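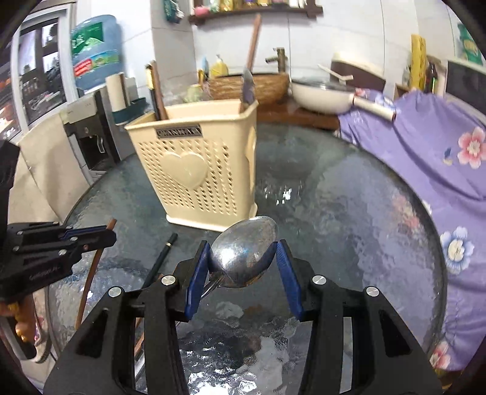 # 노사 코스튬 로테이션 데이터셋 (Nosa Rotation)

온라인 슈팅 게임 "Fasham"의 상점에 올라온 캐릭터 코스튬과 꾸미기 아이템의 판매 기록을 정리한 데이터입니다. 어떤 아이템이 언제 상점에 들어왔고 언제 내려갔는지, 그때 가격이 얼마였는지를 행 단위로 담았습니다. 게임 안의 확률형 상자 결과나 이용자 간 거래 내역은 들어 있지 않습니다.

최종 수정: 2025-12-01

## 개요

- 전체 행 수: 3463
- 컬럼 수: 13
- 파일 수: 2 (rotation.csv, items.csv)
- 인코딩: UTF-8, BOM 없음
- 구분자: 쉼표
- 시간대: 한국 표준시(KST)

rotation.csv가 본 데이터이고 items.csv는 아이템 이름과 분류를 찾아보는 표입니다. 위의 행 수와 컬럼 수는 rotation.csv 기준입니다. 두 파일은 item_id로 연결합니다.

## 만든 이유

Fasham 상점은 매일 오전 9시에 바뀌는데 게임 안에서는 지난 목록을 볼 수 없습니다. 공식 공지에도 신규 아이템만 나오고 재판매는 빠지는 경우가 많습니다. 한 번 내려간 코스튬이 보통 얼마 만에 돌아오는지 알고 싶어서 개인적으로 적기 시작했고, 같은 질문이 커뮤니티에 계속 올라와서 공개합니다.

## 수집 방법

상점 갱신 뒤 화면에 표시된 목록을 손으로 입력했습니다. 게임 클라이언트 파일을 풀거나 서버에 요청을 보내서 얻은 값은 없습니다. 입력한 뒤에는 길드 Rizk의 공유 시트와 대조했고, 둘이 다르면 당일 상점 화면을 다시 확인해서 고쳤습니다. 화면을 확인할 수 없었던 행은 verified 값이 0입니다.

6월 정기 점검 기간에는 상점이 닫혀 있었으므로 그 날짜에는 행이 없습니다. 누락이 아닙니다.

## 컬럼 설명 (rotation.csv)

- row_id: 행 번호. 버전이 바뀌어도 유지됩니다.
- item_id: 아이템 고유 번호. 게임 내부 번호와는 관계없습니다.
- date_in: 상점에 올라온 날짜
- date_out: 상점에서 내려간 날짜. 판매 중이면 빈칸
- slot: 상점 화면의 구역 (featured, daily, bundle)
- price: 표시 가격, 게임 재화 단위
- price_before: 할인 전 가격. 할인이 없으면 price와 같음
- bundle_id: 묶음 상품 번호. 단품이면 빈칸
- collab: 협업 아이템 여부 (0 또는 1)
- returned: 재판매 여부 (0 또는 1)
- notice: 공식 공지에 언급되었는지 여부 (0 또는 1)
- verified: 화면 대조 여부 (0 또는 1)
- memo: 메모. 자유 형식

## 사용 예

판다스로 읽을 때는 item_id를 문자열로 지정해야 합니다. 앞자리 0이 있는 번호가 있어서 숫자로 읽으면 items.csv와 합쳐지지 않습니다.

 import pandas as pd
 rot = pd.read_csv("rotation.csv", dtype={"item_id": str})
 items = pd.read_csv("items.csv", dtype={"item_id": str})
 df = rot.merge(items, on="item_id", how="left")

재판매 간격을 구하려면 item_id로 묶고 date_in으로 정렬한 다음, 이전 행의 date_out과의 차이를 계산하면 됩니다. 같은 아이템이 단품과 묶음으로 동시에 팔린 날이 있으니 bundle_id가 빈칸인 행만 먼저 골라 쓰는 편이 편합니다.

## 알려진 문제

- date_out은 마지막으로 보인 날이 아니라 목록에서 사라진 날입니다. 하루짜리 판매는 date_in과 date_out이 하루 차이로 나옵니다.
- Zonetti 협업 코스튬은 첫 판매 때 이름이 한글로, 재판매 때 영문으로 표시되었습니다. items.csv에는 영문 이름만 넣었고 한글 이름은 memo에 있습니다.
- verified가 0인 행이 34개 있습니다. 대부분 초반 기록입니다.
- 이벤트 보상으로만 풀린 아이템은 상점에 올라온 적이 없으므로 빠져 있습니다.
- 긴급 패치로 가격이 당일에 바뀐 경우 나중 가격만 기록했습니다. 처음 가격은 memo를 보세요.
- 무기 도색은 색상마다 item_id가 따로 있습니다. 한 종류로 합쳐서 보려면 items.csv의 family 컬럼을 쓰세요.
- 다른 지역 서버의 상점 목록은 다를 수 있습니다. 한국 서버만 확인했습니다.

## 주의

과거 판매 간격으로 다음 판매일을 맞힐 수 있다는 뜻으로 공개한 자료가 아닙니다. 협업 아이템은 계약에 따라 돌아오지 않을 수도 있고, 그 여부는 이 데이터로 알 수 없습니다. 개발사와 무관한 비공식 자료이며 게임 그림이나 모델 파일은 포함하지 않습니다.

## 변경 사항

### 1.3

- notice 컬럼 추가
- 묶음 상품의 price가 개별 가격의 합으로 잘못 들어간 행 수정
- slot 값의 대소문자 통일

### 1.2

- items.csv 분리
- 6월 점검 전후 날짜 재확인

### 1.1

- 중복 행 삭제
- returned 값 다시 계산. 묶음으로만 나왔던 아이템이 단품으로 처음 나온 경우도 이제 재판매로 봅니다.

## 라이선스와 인용

CC BY 4.0으로 배포합니다. 글이나 영상에 쓸 때는 "Nosa Rotation 1.3"이라고 적어 주세요. 수정본을 배포할 때는 어느 컬럼을 고쳤는지도 함께 적어 주시기 바랍니다.

## 수정 요청

틀린 행을 찾으면 row_id와 함께 이슈를 열어 주세요. 날짜가 보이는 상점 스크린샷이 있으면 바로 반영합니다. 스크린샷이 없으면 시트 대조 후 다음 버전에 넣습니다.

댓글 4

겨울토끼
혹시 감정 표현도 들어 있나요? items.csv에서 emote로 검색하니 안 나오네요.

nosa_data (작성자)
gesture로 분류되어 있습니다. 다음 버전에서 컬럼 설명에 적겠습니다.

mapo_sniper
엑셀로 여니까 한글이 깨집니다. 데이터 가져오기에서 UTF-8 고르니까 잘 나와요. 저처럼 더블클릭으로 여는 분들 참고하세요.

파랑도색수집가
family 컬럼 감사합니다. 예전 버전에서 색상별로 합치느라 하루 다 썼는데 이걸로 금방 끝났어요. 도색 재판매 간격이 생각보다 들쭉날쭉하네요. 서버별 비교도 언젠가 나오면 좋겠습니다.

최근 항목

- Fasham 시즌별 맵 순환표
- Fasham 무기 수치 변경 기록
- Rizk 길드전 결과 모음
- Zonetti 협업 이벤트 보상 목록
- 상점 갱신 알림 스크립트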